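Notes on consolidating parcels through a forwarding address, for anyone ordering bags from shops that won't post here. Thread.

Bittencourt only delivers within its own country, so I use a forwarder, Stenderach. You get a locker number and a street address in Zernville. Put the locker number on line two. On line one the warehouse scanner misses it.

Storage is free for 16 days per parcel. The clock starts at check-in, which can lag the courier's "delivered" status by a day or two. Go by the forwarder's date.

Charges are by volume or weight, whichever is greater. A structured tote ships as a box of air. Ask for repacking without the shop carton. My last one went from 40 litres to 12.

Leave the dust bag and the stuffing in. Removing the stuffing saves very little and the handles get creased. A crease in coated canvas is slow to drop out.

Sea or air: sea is cheaper above a certain size, and the quote page shows both. I take sea for bags and air for anything small, such as a card holder or a purse. 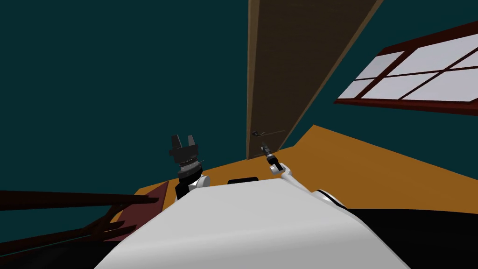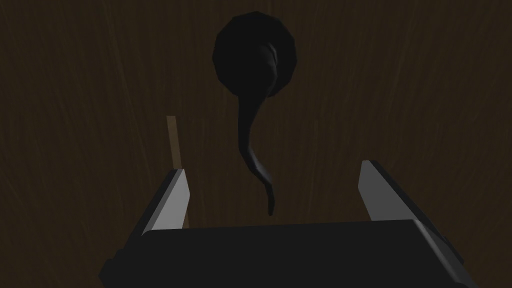 Customs. Declare what you paid after the discount, and attach the order confirmation as a PDF. A screenshot of the basket was refused at Bullham and the parcel sat for 11 days.

Returns are the weak point. Bittencourt's returns window runs from delivery to the locker, so by sea it has closed before you open the box. Check the stitching and strap length in the listing photos first.

Next order is the small satchel in navy, if it survives until the August sale. Will add the landed cost to this thread.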